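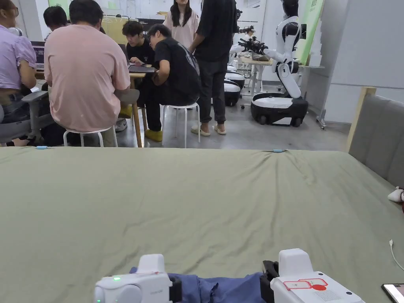 Gradach House Residents' Meeting
Minutes, 2026-09-20
Present: Aravind Venkataraman (chair), Eirini Gkikas, Stamatia Fragkou, Heino Ozoliņš
Apologies: Raimonds Jankauskaitė
Minutes taken by Stamatia Fragkou, who has added her own remarks where she saw fit and was allowed to.

1. Minutes of the April meeting
Approved with one change. Heino did not "agree" to fold the spare blankets every week. He said he would think about it. He reports that he is still thinking.

2. Bedding in the big room
Eirini wants all four beds fitted with the same sheets and has picked the sage green. She says it hides marks and looks calm. I asked what a calm sheet was and did not get an answer I could write down. Heino pointed out that the green one creases as soon as anybody touches it, and that the bed with the gray headboard never looks made for longer than a morning. Eirini said that was down to how people make it.

Aravind had a quote from Skandus for new sheets. Their flyer promises a fabric that "never needs ironing." Heino asked if anyone present had ever ironed a sheet. No one had. I would like it recorded that we were then asked to pay extra for something that saves us work we don't do.

Agreed: buy one sheet from Skandus, use it for a month, and look at it. No bulk order before that. Eirini voted against.

3. Clips
The light-blue clips were brought up again. Eirini says they hold things flat while you fold and that folding goes twice as fast with them. I asked how this was measured. It was not measured. Heino says the clips mostly get left on the bed, and he has slept on one.

Aravind suggested a small dish on the table for clips. I doubt that people who can't put a clip away will walk across the room to a dish, but I was outvoted.
Action: Heino to find a dish. He is not to buy one.

4. Folding and dark laundry
The dark blue cloth and other dark things are to be folded on the bed and then put in the closet the same day. Eirini had printed a folding method in 12 steps from the Moneck home care course. We tried the first few steps with a towel. Step five depends on the towel being square, and we do not own a square towel.

Heino's view is that in half, in half again is a method. I agree with him. Eirini asked for the course sheet to go up on the closet door anyway. It can go up. Following it is optional until someone shows it makes a difference.

5. Phones and chargers on beds
Raimonds sent a note asking people to stop leaving phones charging on the sheets, with the cable down the side of the bed. He would like a charging shelf. Aravind said a shelf had been tried in the old place and people put mugs on it. No decision on the shelf. Phones to come off the beds before the sheets are changed, which I would have thought was obvious.

6. Stools and the laptop table
Two complaints that the white stools are hard on the back. One person has taken to using the gray office chair every time, and others would like a turn. Aravind read out a piece from Demissie saying that stools "train the posture." Heino asked whose. I have seen how people sit on them, bent right over toward the screen, and I can't say I see any training going on.

Agreed: the office chair goes to whoever is working longest that day. I asked who decides that. Aravind will.

7. Soft toy
Eirini wants the small white plush with the bit of red to stay by the headboard. Heino thinks soft toys collect dust. Neither had anything to back it up, so it stays where it is until it needs washing.

8. Any other business
Heino asked if we could skip a month. Refused. Aravind will ask Raimonds for a drawing of his shelf, with measurements this time, and bring it to the next meeting along with the Skandus sheet.

Meeting closed after Eirini asked for her vote on item 2 to be read back to her. It was read back.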